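Gerkinwood Tables: Questions We Get a Lot

Do you deliver?
Yes, within 30 miles of the shop in Pravton. Past that you'll need a friend with a truck, and the friend will want lunch.

Can I put a hot pan on it?
You can – once. After that you'll own a table with a ring on it. Use a trivet.

What do I clean it with?
A damp cloth, then a dry one. Skip the lemon spray. Oil the top every July, or whenever you remember, probably October.
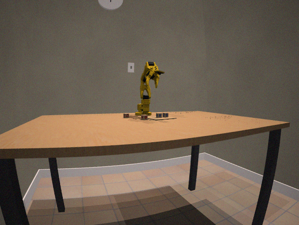

My table wobbles. Is it the table?
Usually it's the floor. Slide a felt pad under the short corner and try again. If it still wobbles, write to Alun Griffiths in repairs, who will ask you about the floor.

How long is the wait?
Six weeks for the Clallus, five for the smaller Um. Wakana Ishida keeps the order list and can't be bribed with cake. Several people have tried.

Can I return it?
Within 30 days, unscratched. Custom sizes are yours for life. 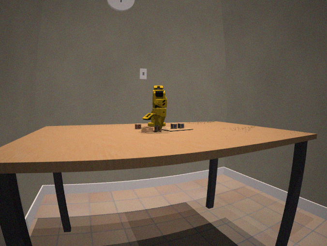 Wood tabletop with dark legs.

Last updated 2024-12-20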